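얼룩 제거 '비법', 어디까지 믿을까

식초에 베이킹소다를 부으면 거품이 요란하게 올라온다. 보기에는 시원하지만 둘을 섞으면 서로 중화되어 남는 것은 대부분 물과 약한 염이다. 막힌 배수구에 효과를 봤다는 글을 읽을 때마다 뒤에 부은 뜨거운 물 덕이 아니었나 의심하게 된다. 물때에는 식초만, 눌어붙은 냄비에는 소다만 쓴다.
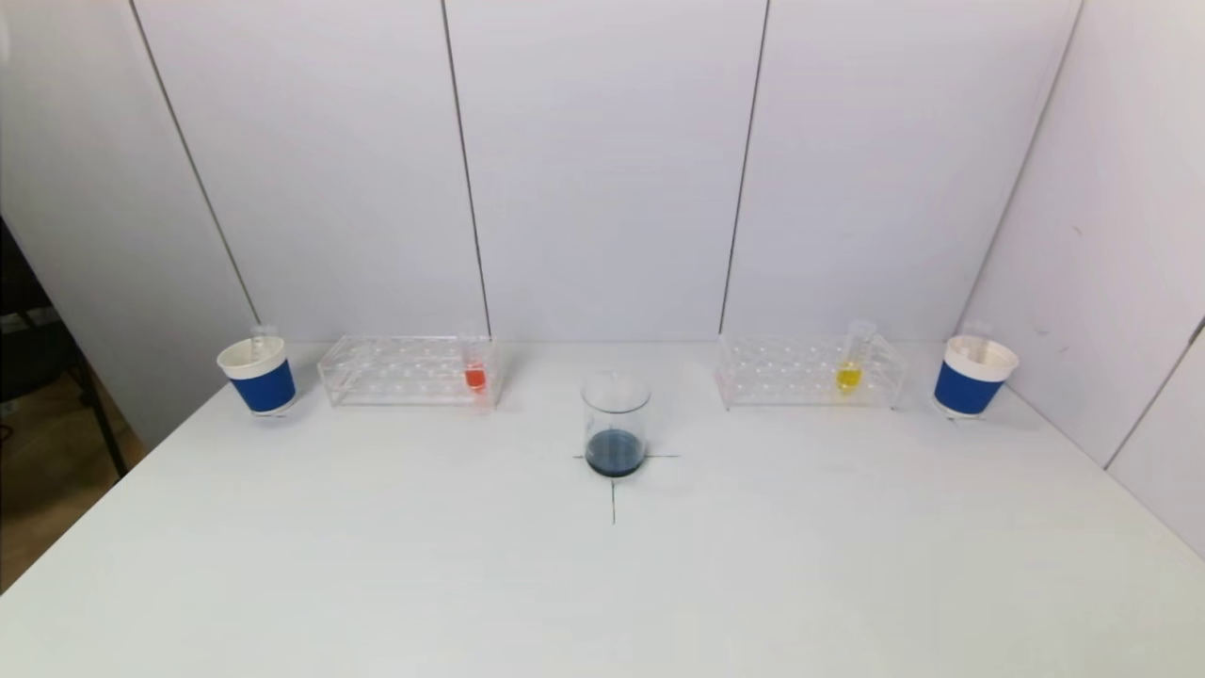

잉크 얼룩에 우유?

면 셔츠에 만년필 잉크를 떨어뜨리고 우유에 4시간 담가 봤다. 잉크는 조금 옅어졌고 셔츠에서는 우유 냄새가 났다. 같은 시간 찬물에 담근 천과 나란히 놓으니 나는 구별하지 못하겠다. 헤어스프레이도 요즘 제품은 알코올이 적어 별 기대를 안 한다. 마른 천을 밑에 대고 소독용 알코올로 톡톡 두드리는 쪽이 그나마 낫다. 문지르면 번진다.
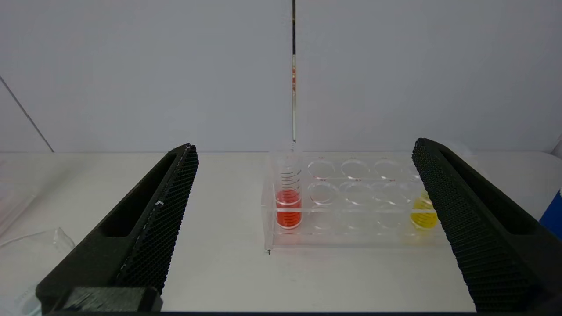 피레트 비테 | 살림 칼럼 필자

세제를 두 배 넣으면 두 배 깨끗해진다는 말도 여전히 돈다. 우리 집 세탁기에서는 수건만 뻣뻣해졌다. 계량컵 눈금을 지키고, 찌든 깃은 5분 먼저 비벼 둔다.

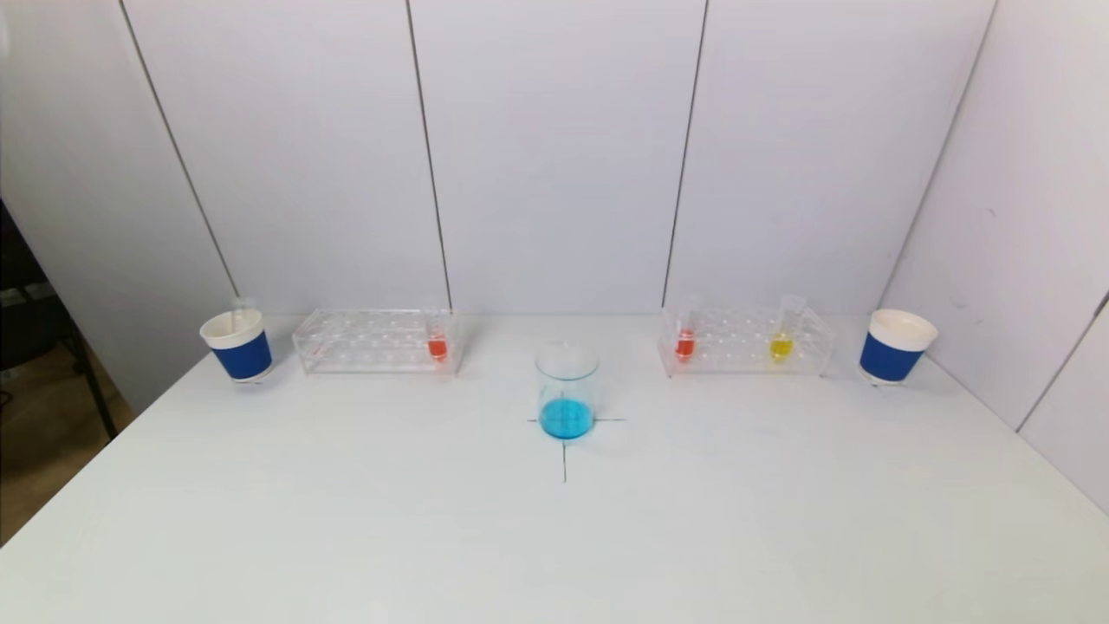
색깔 있는 세정액은 어쩐지 더 세 보인다. 파란색이 때를 빼 주지는 않는데도 그렇다. 유리 비커에 3분의 1쯤 담긴 저 청록빛 액체처럼 색이 선명하면 괜히 믿음이 가지만, 살 때는 뒷면 성분표부터 읽는 게 맞다. 덜어 쓸 때 컵을 쓰는 사람도 많은데 마시는 컵과는 꼭 구분해야 한다. 염소계 표백제는 식초와 절대 섞지 말 것. 이것만큼은 의심할 필요가 없다.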